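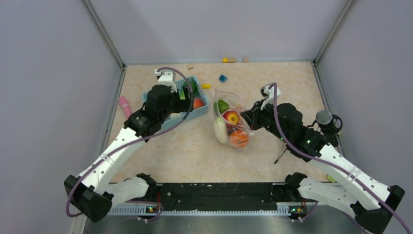
The light-blue basket and a clear bag on the speckled tabletop.

By Ilham Pelupessy
3,759 shares

Fitriani Khoo can talk about toy peaches for a very long time, and I was happy to let her. She puts together the play-grocery kits at the Wirndale Toy Library, and when we met in August she had strong feelings about bags.

"Everyone thinks the food is the toy," she told me. "The food is great! But watch a three-year-old with a shopping bag. Putting things in, carrying them across the room, dumping them out, doing it again – that's the whole afternoon."

The library has almost 200 kits out on loan, and the grocery ones have the longest waiting list. Khoo started with a single set from a yard sale in Drellwood, missing its cash register and most of its bread. She filled it out with whatever fruit she could find, and families kept asking for it.

I asked why she likes a basket and a bag in the same kit, when either one would hold the food.

"They're such different jobs," she said. "A basket stays open for you. You drop in a pear and you're done. A bag flops over and you have to find the opening with one hand and hold the peach with the other. Kids get so proud when they work that out."
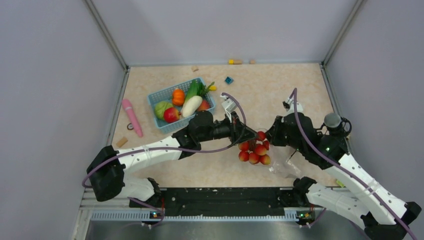
Peaches in the clear bag, and the blue basket full of toy produce.

Peaches are her favorite thing to pack. She loves a shiny red one with some orange and yellow on it, and she likes to have a whole heap of the same fruit. "One of everything looks nice on a shelf," she said, "but then two kids both want the peach, and you've got a fight. Give them a pile and they start running a store."

She also likes a bag you can see through. Children check on their shopping constantly, she says, and at cleanup time a grown-up can tell what's inside without tipping it all out again.

Her own cleanup routine is simple. Fruit goes back first, then the mixed vegetables, and stray blocks get their own box because they turn up in every kit sooner or later. "I found a domino in the lettuce last month," she said, delighted. "We don't even own dominoes."

Next she wants to build a bakery kit, and she is already looking for good rolls.

Related
Buron families swap their outgrown puzzles
Farías Park story hour moves to 3 p.m.
Drellwood yard sale finds for the playroom
2 easy ways to label toy bins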